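Tischflaggenständer Flelari für Empfang und Staatsbesuch

Oktober, von Laimutė Lukoševičius
Drucken | Per E-Mail senden

Ich gebe es zu, ich hänge an diesem Ständer! Als ich noch im Protokoll einer Landesregierung gearbeitet habe, kippten uns bei jedem zweiten Botschafterbesuch die Fähnchen um, meistens genau beim Händeschütteln vor der Presse. Der Flelari von Drunelico bringt 2.000 Gramm auf den Tisch und bleibt stehen, auch wenn der Dolmetscher mit der Mappe dagegenstößt (alles schon erlebt). 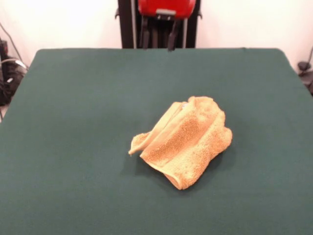 Gelbliches Frotteetuch auf grüner Tischfläche

Im Karton liegen der Messingfuß, zwei Masten und die Querstange für hängende Flaggen. Die Flaggen selbst bestellt ihr bitte extra, ich habe fast alle Staaten am Lager und dazu viele Königs- und Präsidentenstandarten. Bei Standarten frage ich lieber einmal nach, wofür sie gedacht sind, da sind manche Hofkanzleien sehr genau. Und denkt an die Rangfolge: Der Gast steht bei uns vom Betrachter aus links, wer es anders handhabt, steckt die Masten einfach um.

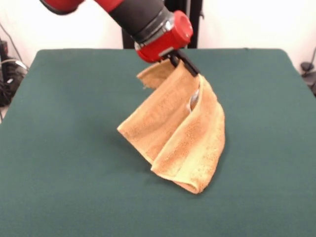
Frotteetuch, oben an einer Ecke gegriffen

Der Flelari kostet 205 Euro, Gravur mit Wappen geht gegen Aufpreis. Garantie gibt es zwei Jahre. Wer lieber etwas Leichteres für die Reise sucht, schaut sich den Plernine an, der passt ins Handgepäck und hat denselben Mastdurchmesser, eure Flaggen könnt ihr also weiterverwenden. Bestellungen für Ministerien und Botschaften gern auf Rechnung, schreibt mir dann bitte gleich die Kostenstelle dazu.

Drucken | Per E-Mail senden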